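Transferring from recreational to team classes mid-session
Posted by Gorkano, Nov 19, 2021

My daughter has attended the recreational tumbling class at the Jillach center since September. May she move to the pre-team group before the session ends, and is the fee adjusted?

Myklebust
Transfers are permitted once a coach has completed a skills evaluation. Please request one at the front desk at least 5 days in advance. The fee difference is $62 and is charged at the time of transfer - it is not prorated.
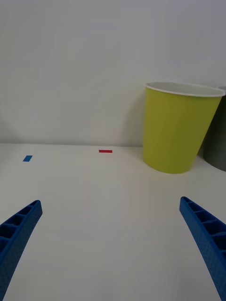

Make-up classes do not carry over to the new group, so any that remain should be used first.

Stostov
We waited almost 3 weeks for an evaluation. Ask early.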